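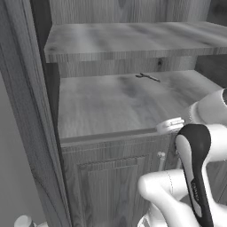
Setting Up Your First Kitchen Task in Golteo
By Eamon Hayes

Golteo is the kitchen simulation kit from Lasgate, and if you have just installed it, welcome! I have been using it since January, mostly to rehearse pick-and-place work before trying it on a real arm, and I'd like to walk you through a first task at an easy pace. Pour yourself a coffee. The whole exercise takes me some 27 minutes, and a good part of that is waiting for the kitchen to load.

Before you start, make sure the arm model is installed along with the kitchen pack. They come as separate downloads, and I missed the second one completely my first time through.

Step 1. Load the kitchen
Open the scene list and pick the kitchen with the marble counter. Leave the lighting alone for now. Set the episode length to 2000 steps, which is generous, but you'll be glad of the room while you're learning.

Step 2. Place the arm and the food
Drag the arm base up to the cabinets, then scatter your items from the food menu. I like a mix of shapes – a cupcake, something long and green, and the honey with its orange cap make a nice spread, and the microwave gives you something solid to steer around. Bring the gripper up near the wall shelf and save that as your home pose. Starting high keeps the fingers well away from the counter on the first move.

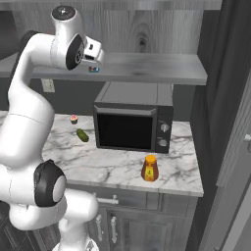 Step 3. Switch to the gripper view
Press the view key until you are looking down past the fingers. It feels odd for a little while, and then you won't want to work any other way. Nudge the arm in small moves and watch how the counter slides under you. If the picture stutters, drop the frame rate to 24, or even 18 on an older laptop.

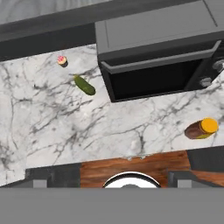 Lasgate sells Golteo with a planner called Kioko, and I'd turn it on only after you have driven a few runs by hand. Kioko is good at open approaches and rather timid near big obstacles. For your first target, choose something with clear marble around it. The jar lying on its side is a fair choice once you're comfortable, though you'll want to turn the wrist to match its slant before you close the fingers. The green one sits close to the microwave, so I would save it for another day.

Step 4. Record and replay
Hit record, make your pick, and stop the recording once the arm is back at home pose. Replays land in the Guvico folder, sorted by name, so give each run a name you'll recognize later (mine are a mess). Play it back at half speed and look for the spot where you hesitated – that is usually where the next run can be improved.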